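The open day at Carnton was on 12th April, and my aunt drove because I had only had my license for 3 weeks. She had read that the people from Titar would be showing the folding work, and she had folded for a living for most of her life, at the Jakidel laundry, until it closed.

They had us leave our coats at the door. A woman in a gray shirt took our group down a hallway and into a room made up like somebody's bedroom. There were some 40 of us at the start of the tour and fewer by then. She explained that the grippers were worked by hand first. A person held one and did the job, and the machine learned from the record of it. She said they needed 2,000 garments done before May.

"Done how?" my aunt said.

"Any way that works," the woman said.

A young man stood at the bed and went in with the gripper.

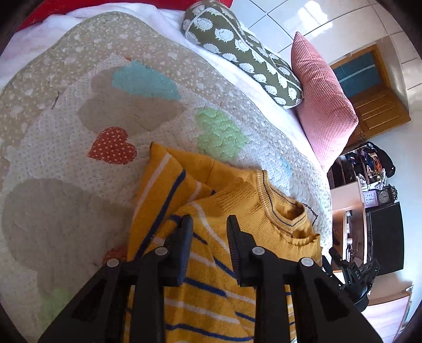

The fingers on the yellow sweater, just below the neckline.

My aunt watched him with her arms crossed. Then she asked if she could try. The woman looked at the young man, and he held the thing out to her by the handle.

It was lighter than she had thought, she told me later. She squeezed it twice to get the feel of it. Then she took hold of a sleeve, laid it across the back, and did the other one. She brought the hem up to the collar in a single fold and put the gripper down on the bed.

"Is it still recording?" she asked.

"Yes," the young man said.

"So it has that now."

"It has that now."

We had coffee from the Yusof stand in the parking lot and sat in the car with the doors open. She wanted to know if they would keep her name with it. I said I didn't think so. She drank about half the cup and poured the rest out on the gravel, and I asked if I could drive home.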